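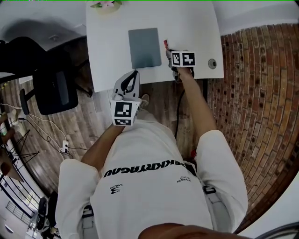 *Both hands busy at the desk.*

**Chambi school kitchens: progress report to the Trevance Trust, January 2022**

Hello all,

I know the form asks for two sides of A4 and I know I went over last time, so I'll try to behave. The figures page is at the back as usual, and the bits you asked about in your letter (the stoves, the cook's wages, the lunch club in Statdale) are all in here somewhere.

**Where we've got to**

The second kitchen is open! It's at the lower school in Chambi, next to the football pitch, and it served its first proper dinner in November: beans, maize and greens, with an orange each because the head teacher had talked a fruit seller into it. That makes 138 children getting a cooked meal every school day, 102 at the upper school, where we started, and another 36 at the lower school. The lower school has more children than that on its books, but the little ones in the first class still go home at midday, and their parents would like it to stay that way for now. Fair enough. We'll ask again when the term changes.

The kitchen itself is smaller than the drawing you saw. We lost a strip down one side when it was found that the boundary wall had been drawn in the wrong place years ago, and it seemed daft to fall out with the neighbour over a metre of ground. So the store cupboard went up on the back wall and the serving hatch moved to the front, and the cooks like it better as they can see the queue coming. Florian Aebischer redrew the plans over a weekend and didn't charge us for it, so please note that under "gifts in kind" (I never know what value to put, so I've left the box blank and you can tell me).

**Stoves**

You asked why we'd only bought one of the two stoves in the budget. The first one came with a flue that was too short for the roof, and we spent most of the autumn going back and forth with the supplier about whose fault that was. It was ours, as it happens. I'd sent the old roof height. The longer flue is now fitted and the smoke goes out where it should, and I've measured the other roof twice before ordering anything. The second stove is on order for the upper school, where they're still cooking on the old one with the cracked door. It works, it just eats wood.

I've moved the unspent stove money forward on the figures page, marked with a star. If you need a separate letter for that, shout.

**The cooks**

We now pay three cooks, two at the upper school and one at the lower, and the one at the lower school has a helper on market days. Wages went up a little at the start of the school year. I did mention this in my email but not very clearly, sorry, and it's the main reason the running costs look higher than in the last report. The parents' group in Chambi agreed to cover salt, oil and soap between them from now on, and so far they have, every month.

One thing I'd like to flag now and not spring on you later: the lead cook at the upper school wants to go on a food hygiene course, which means a bus ride and two nights away. I'd love to say yes. We've got enough in the training line for the course but not for the bus or the bed, and I'd be glad of your thoughts on moving a bit across from printing, where we've hardly spent a thing.

**Gardens**

Mixed news. The upper school garden did really well with greens and onions, and badly with tomatoes, which all got something nasty on the leaves. The lower school has dug its beds but not planted much, and the goats have already found the gap in the fence (of course they have). We bought more fencing wire out of the repairs money.

I promised you a figure for how much of the food comes from the gardens. I haven't got one I'd trust. The cooks have started weighing what comes in, but the scales went missing for part of the term, and I don't want to give you a number with a hole in the middle of it. Next time, I hope.

**Back here**

The Volthorpe shop had a good run up to Christmas, mostly thanks to the donated board games, and the Statdale lunch club held its soup day for us again. They had 20 people round the tables and sent every penny, plus a very large card signed by all of them, which has gone out to Chambi in the post. We're still after someone to do the Saturday morning till in Volthorpe. If anyone at Trevance has a cousin with time on their hands, please send them our way!

We did have a wobble over the bank. The signing form for our new account got lost, then found, then turned out to be the wrong form, and for a few weeks I was paying small bills myself and claiming them back. It's all sorted and the receipts are in the folder, but you'll see a clump of odd little payments to me on the statement and I'd rather you heard it from me first.

**What's next**

- Fit the second stove at the upper school
- Finish the fence before planting starts
- Get the water tank at the lower school off its bricks and on to a proper stand
- Sort out new scales, and somewhere to lock them up

The tank stand is the only one with no price against it yet. I've asked two builders and heard back from one, whose quote was in pencil and left out the cement. I'll send both on together once I have them.

I'm in the office most mornings if you'd like to go through the figures over the phone.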